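Snack packaging talk, Okbridge, 11/23/20
Speaker notes, 15 minutes plus questions

Slide 1
Start with the claim from the Plalton handout: "shoppers pick the pack, then the snack." Read it out loud. Ask who believes it. I don't, or not as far as they push it.

Slide 2
Their survey: 867 people, one store, one week in January. No prices shown. Pause here. If you take away price, of course color wins. What else was left to choose by?

Slide 3
The Skendton follow-up had 145 people and found a much smaller effect. It gets left out of the sales decks. Don't get snippy about this, just put the two side by side.

Slide 4
Shape. Box, tube, bag, wrapper. We're told each one "says" something. Ask the room what a tube says. Wait. Take two answers, they won't match. 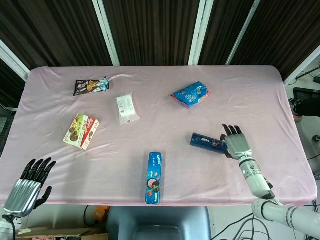 Slide 5: six snack packs on a pink sheet, Oreo box near the front.

Let them look for 12 seconds, then go to the blank slide. Ask which pack they remember. My bet is the Oreo, and they knew that name before they walked in. So is it the blue, or years of ads? Badawi's model can't separate the two.

Slide 6
What I'd want before spending money on a redesign: prices on, more than one store, repeat buyers tracked. Skip if short on time.

Questions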